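Wustton Community Board > Food & Get-togethers > Chili for the street party, how much?

maplegrump
600 g of dry beans per pot, 2 pots. Canned beans taste like the can.

Benito Montes
Canned is fine. Your neighbours will be three beers in and couldn't tell a kidney bean from a kidney.

maplegrump
I'd know.

Benito Montes
Yes, and we'd all hear about it until August.

tuque_life
Can we settle the colour of the tablecloths instead? I vote lilac. Also disposable bowls, I'm not washing 40 of anything.

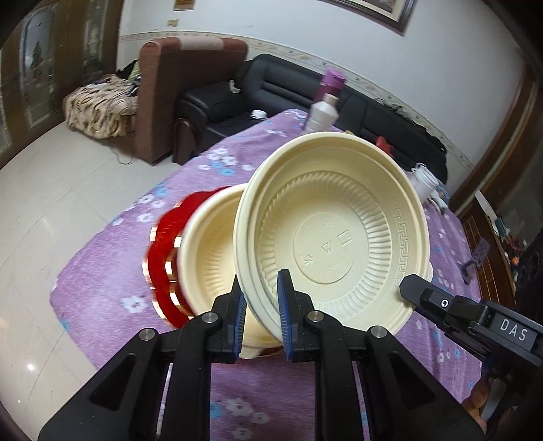 And no cilantro, please.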